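Search this site Enter keyword Go

The Ferry to Studby

Unnur Mikkelsen bought a one-way ticket and kept it in her glove. The crossing took two hours. She had not been back since August, when her father sold the boat.

Arnar Skov was on the car deck, eating a roll.

"You're early," he said.

"The bus was early."

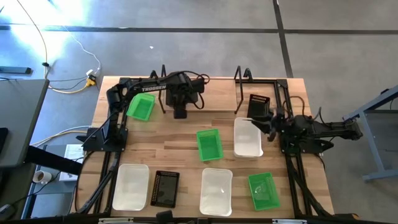 He asked if she would stay at the house. She said the roof leaked over the stairs and she had 132 crowns until payday, so yes, she would stay at the house.

"I could look at the roof."

"You said that last year."

He finished the roll and folded the bag. The ramp began to go down.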